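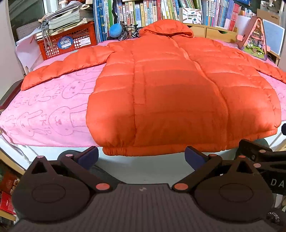 I moved to Disside in May, which is the month the town uses to trick people. The lilacs were out. A man at the bus stop told me the winters were "not so bad if you keep busy," and I wrote that down as a point in the town's favor.

It is now the part of the year when I know exactly what he meant. You keep busy by looking for your other glove.

I grew up somewhere warm and had one coat, which I thought of as the coat. People here have a system. There is a coat for driving, a coat for walking the dog, a coat for standing at the end of the driveway talking to someone who also has a coat on. My neighbor Lavanya Murthy has a separate one for taking out the trash. I laughed at this in October. By Thanksgiving I had put $115 into a puffer jacket and was wearing it to eat cereal.

The other thing is the heating bill. My apartment has a furnace older than I am, and it has two settings, off and Grusard. (Grusard is the next town over. It burned down once. This is a local joke and I'm proud to have been here long enough to steal it.) At night I set the thermostat to 64 and lie there listening to the pipes knock. The landlord says they've always done that, in the tone of someone describing a family trait.

I did try to go out and enjoy it. Everyone said to walk the Hurkgate trail in the snow, so I went on Sunday at eight in the morning, the hour when people who enjoy things are apparently up. It's 4 miles. I did one and a half. A woman who had to be eighty passed me on skis and said "Lovely!" without slowing down, and I said "Yes!" with what was left of my face.

Then I sat in the car with the heater running for 20 minutes before I could feel my thumbs well enough to text anybody about it.

Lavanya says February is worse but shorter. She has also offered to lend me her trash coat, and I've said I'll think about it.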